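ホーム > 暮らしと実験 > 器具の整理 > 小さなチューブの並べ方

小さなチューブを気持ちよく並べる:穴のラックとペグのラックを使いこなす

読了時間:6分

自宅の作業机で種の保存や水質の記録をしていると、いつのまにか増えていくのがフタ付きの小さなチューブです。引き出しにごろごろ入れておくと、ラベルが下を向く、倒れる、どれが昨日の分かわからなくなる。私も2月まではそうでした。ところがラックを二つ用意して置き方を決めたら、これが楽しいのなんの!作業のはじめにチューブがすっと並んでいるだけで、その日の記録がはかどります。

今回は、わが家でいちばん出番の多い「穴あきのプラスチックラック」と「木のペグラック」の組み合わせを紹介します。特別な技術はいりません。

■ 用意するもの

・穴あきのチューブラック(うちのはGoronのオレンジ色)
・木のペグラック(細長い板に短い棒が立っているもの)
・フタ付きの小さなチューブ
・白い板(ラックの下に敷く)
・細書きの油性ペンと、耐水ラベル
・やわらかい布

白い板は、ぜひ試してほしい道具です。透明なチューブや細かい種は、木目の上だと本当に見失います。白の上ならすぐ見つかりますし、こぼしても板ごと流しに運べます。私はWodileckの棚板の余りを使っていますが、まな板でもかまいません。

■ 手順1 机と板を整える

まず机の上を拭いて、白い板を手前寄りに置きます。がたつくようなら、下に布を一枚。ラックは軽いので、板が揺れるとチューブも一緒に揺れます。

このとき、椅子の高さも見ておいてください。肘が板より少し高いくらいが楽です。低い椅子で長くやると、翌日、肩にきます(きました)。

■ 手順2 ラックの左右を決める

穴あきラックを左、ペグラックを右。これがうちの並びです。左が「これから見る分」、右が「見終わった分」。右利きの私には、左から右へ進むこの流れがとても自然でした。左利きの方は逆にしてみてください。

ペグラックは横向きに置かず、奥から手前へ縦に伸びるように置くのがおすすめです。場所を取りませんし、奥から順に埋めていけば手がチューブの上をまたがずにすみます。またぐと袖が引っかかるんですよね。長袖の日は特に、奥から、奥からと唱えながらやっています。

■ 手順3 端を決めて詰める

穴あきラックは穴がたくさんあるので、ついあちこちに挿したくなります。でも、そこは我慢。使う端を一つ決めて、隣どうしで一列に詰めてください。離して挿すと、あとで数えるときに目が泳ぎます。

私は右端の近くから使います。右のラックへ移すときの距離が短くなって、手の動きがぐっと小さくなりました。穴が余っていても気にしないこと。空いている穴は次の週の分です。

■ 手順4 フタの色をそろえる

一回の作業で扱う分は、フタを同じ色にしておきます。色をまぜて分類する方法も人気がありますが、小さい単位ならラックの位置だけで十分わかります。色は「この回の仲間」という目印に取っておくと、保管箱に戻したあとで探しやすい!

ラベルはフタの上と胴の両方に。ラックに入れてしまうと胴は見えにくいので、フタの上には番号だけを大きく書きます。私の保管箱は36本入りを2箱、通し番号は今277まで来ました。三桁になると字が小さくなりがちなので、ペンは早めに新しいものへ替えてください。

■ 手順5 一本ずつ移す

つまむのはフタのすぐ下あたり。まっすぐ上に抜き、ラックの縁を越えてから横に動かします。斜めに引くと穴の縁に当たって、ラックごと持ち上がってしまいます。

ペグのほうは、置いてすぐ手を離さず、軽く左右に触れてぐらつきを確かめてから次へ。木のペグは一本ごとに微妙に太さが違うことがあり、相性のいいペグ、悪いペグが出てきます。うちのJunanoのラックも、手前の二本は少しゆるいままです。愛着があるので直していません。
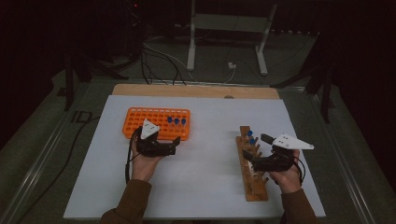
左にオレンジのラック、右に木のペグラック。青いフタは端に寄せて。

■ 手順6 記録してからしまう

右のラックに並べ終えたら、しまう前にノートへ番号を書き写します。順番は奥から手前。置いた順と書く順が同じなので、あとで見直すときに迷いません。私はNägeliの方眼ノートに、ラックの形をそのまま四角と丸で描いています。絵が下手でも大丈夫、丸が並んでいれば通じます。

■ うまくいかないとき

ラックが滑る:裏に薄いゴムを貼ります。四隅だけで足ります。

チューブがペグで傾く:別のペグに替えてみるのがいちばん早いです。ペグを削るのは最後の手段に。削りすぎると戻せません。

フタの番号が消える:アルコールで拭く前に、透明テープを小さく重ねておきます。

途中で順番がわからなくなった:右のラックをいったんそのままにして、左に残った番号をノートに書き出してください。あわてて全部抜くと、私のように夕飯が遅れます。

■ お手入れ

プラスチックのラックはぬるま湯と中性洗剤で洗い、穴を下にして乾かします。穴の中には綿棒が便利。木のラックは水に浸けず、固くしぼった布で拭いて風通しのよいところへ。直射日光に当てると反ることがあるので、窓際は避けます。

慣れてきたら、ペグの根元に小さく番号を振るのもおもしろいですよ。私はこの夏に挑戦するつもりで、もう細筆を買ってしまいました。

文:Zodwa Mokgethi(2023年6月)

お問い合わせ | © 暮らしと実験 | ページの先頭へ戻る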